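Forum > Laundry & Fabric Care > Folding and Storage
Tags: t-shirts, folding, drawers, work surfaces

Thread: Cotton tees come out of the drawer with a crease across the chest
9 replies | 4 shares

hemline_dk
I fold on a bare laminate counter, standard thirds: sleeve in, side in, repeat on the other side, then hem to collar and once more. The shirts are midweight cotton jersey. The horizontal fold lands at mid-chest and after a week in the drawer it is sharp enough to see under office lighting. Drawer is a Memwood, the shallow one, so filing upright is out unless I make the packets smaller. Is the problem the fold, the drawer or the surface?

ovenrack
The fold. Half folds always put the hard crease at mid-chest. Fold the hem up to a third, then the top third down over it. You get two creases, one near the stomach and one below the collar, and neither is as visible.

Pressley
Partly the surface too. On bare laminate the jersey slides while you bring the side in, so the second side never matches the first. You correct by tugging, and the tug puts in small wrinkles that the drawer then presses flat. Put a cloth down. I use a black one, cotton drill, washed several times.

hemline_dk
Why black? I would have thought white, for cleanliness.

Pressley
Edge contrast. Most of my shirts are white, light gray or pale blue. On black I can see whether the hem is straight before I start. If you own mostly black shirts, use something pale.

ovenrack
A black cloth sheds lint onto white shirts. I tried it with a Breteck table cover and spent more time with the roller than with the folding. I went back to a plain bath towel.

Pressley
A new one sheds. Wash it before use. A bath towel has too much pile for this – the shirt grips, and you can't smooth it without dragging the side seams off line.

Lizeth Escobar
I ran the fitting room stock at a small uniform supplier for five years and folded to a fixed size all day, so some notes on procedure.

Lay the shirt front down. Turn it sideways to you if the table is shallow; there is no rule that the collar must point away. Smooth from the center toward the side seams with a flat hand, then toward the hem. Do not pull the hem to straighten it. Lift it, let it hang for a second, and set it down again. If the side seams have twisted in the wash, which is common on cheap tubular knits, ignore them and work from the outline of the body.

Surface area matters more than color. A large shirt with the sleeves out needs more room than people allow, and if a sleeve drops over the table edge its weight draws the shoulder with it. My cloth is 1000 mm deep and that covers it. At 800 mm I had to tuck the lower sleeve in first, which works but adds a step.
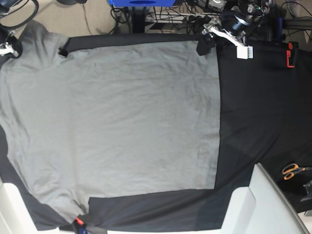
Photo: Amoah Home Textiles

The hem is the edge to check at this stage. Gray against black makes it easy to read, and with the body squared up like this the side folds will come out parallel. The faint wrinkles in the middle are acceptable. I would smooth the ones near the lower left before bringing the side in, as they end up inside the packet under pressure.

ovenrack
One sleeve is over the bottom edge there, which you just told us to avoid.

Lizeth Escobar
Yes. I would move the shirt up, or tuck that sleeve first. The squareness of the body is what I wanted to point at.

Pressley
The cloth also has a sheen to it. Mine is matte. A slick finish would put you back where hemline_dk started, with the shirt moving on every fold. Can't judge that from a photo, though.

hemline_dk
Tried it tonight with a dark sheet doubled over the counter. Thirds in both directions, front down, smoothing toward the hem. The packets are closer to each other in size than before. They are also small enough to stand up in the Memwood with almost 5 mm of clearance. I will leave them until August and report on the creases.

ovenrack
Leave slack in the row. Pack them tight and you get the crease back whatever fold you use. I still say the towel is fine.

Last reply 2025-07-23
Contact | © Clurnness Forums | Back to top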